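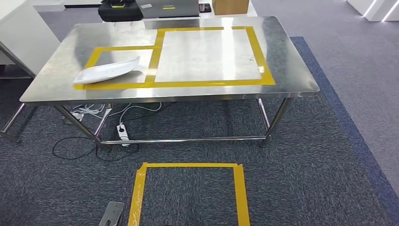

Fostton Floor Marking Tape, 548 Series

Vinyl tape with a rubber-based adhesive, for marking out bays, walkways and work areas indoors. Sold by the roll, 33 m long. Stocked in yellow, white and red. Other colours to order.

Width: 50 mm or 75 mm
Thickness: 0.15 mm
Working temperature: 5 to 40 °C
Sticks to: sealed concrete, painted floors, steel, most plastics
Not suited to: bare brick, carpet, oiled timber

Laying
Clean the surface with Tandel degreaser and let it dry. Unroll the tape without stretching it and press down from the middle outwards. Butt the ends together at corners. Overlapped ends lift under trolley wheels. Leave for two hours before light use. Full grip is reached after around 3000 minutes at room temperature.

Removal
Warm with a hot air gun on a low setting and pull back slowly at a flat angle. Wipe off any remaining adhesive with white spirit.

Trade orders: ask for Emlyn Ifans at the Powell Road counter. Cut lengths are not returnable.

Page updated Mar 25, 2024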